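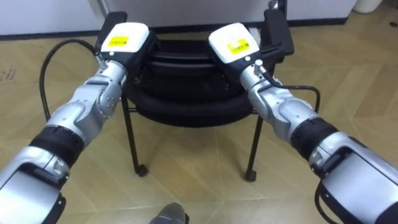 Photo: Hildegard Rathjen / Rimach

Section 2: Setting Up Your Vasura Desk Chair

Welcome back! If you have made it through the unpacking section, the hardest part is behind you, and we can turn to the part most people skip (please don't) — fitting the chair to your own body. Set aside 20 minutes for it, and wear the shoes you usually work in, as even a small heel changes the numbers.

1. Stand the chair on a level floor, with a little room to walk all the way around it.

2. Sit well back, so that your lower back touches the backrest.

3. Lift the lever on the right side of the seat and let the seat sink or rise until both feet rest flat on the floor. Release the lever to lock it.

4. Slide the seat forward or back. You want a gap of 2 inches between the front of the seat and the backs of your knees.

5. Turn the tension knob under the seat clockwise for a firmer recline, or the other way for a softer one. It takes quite a few turns to feel a difference, so do be patient with it.

6. Lean back slowly and come up again. If the backrest pushes you forward, loosen the knob a little more.

Note: On a wood or tile floor, fit the soft casters from the Iltura kit, part 101. The hard casters are meant for carpet and can leave marks.

Caution: Never stand or kneel on the seat, not even for a quick reach to the top shelf. Keep fingers clear of the gap under the seat while you work the lever.

It's perfectly normal to want a few small changes after the first week or two, so keep this booklet in a drawer nearby. Armrests are covered on page 16.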